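Open Day at the Groltton Robotics Room

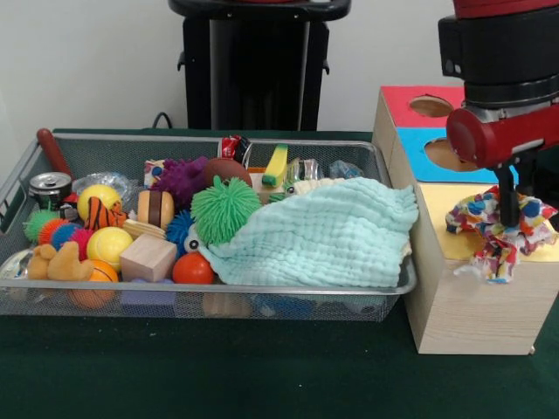
Ninety of us signed up for the Vodside open day in January, which says something about either the appeal of robotics or the free soup. I went for both. The soup ran out early, so I spent most of the afternoon at the sorting table, where Nam-gil Do was showing what a robot arm can do with the contents of a toy box.

It's harder than you'd think, he told us, and then let the arm make the case for him. A wooden cube is easy. A spiky rubber ball is a small argument. Cloth is the worst of the lot, as it has no proper shape and takes on a new one every time you grab it. The arm would go in, close its fingers, come up with a pinch of fabric and hang there for a moment, like a man who has picked up the wrong coat at a party.

Do keeps a tally. Over the week before our visit the arm had made 200 tries at picking things out of the mesh basket, and 61 of those involved cloth or plush. He wouldn't say how many had gone well. He did say that the tiger had been very patient.

A woman behind me asked when it would be able to do her laundry. Do said he'd like it to do his first.

Kids were allowed to choose the next target, and they showed no mercy. They skipped the nice plain blocks and went straight for the shaggy purple ball, then the clear bottle, then whatever was under the teal cloth. My nephew held out for the googly eyes. He got his turn at 2, and has talked of little else since.

The Horkley group is planning a trip in spring, and Woo Hall has offered us the minibus if we bring it back with gas in it this time. Names to the front desk, please. Bring your own soup.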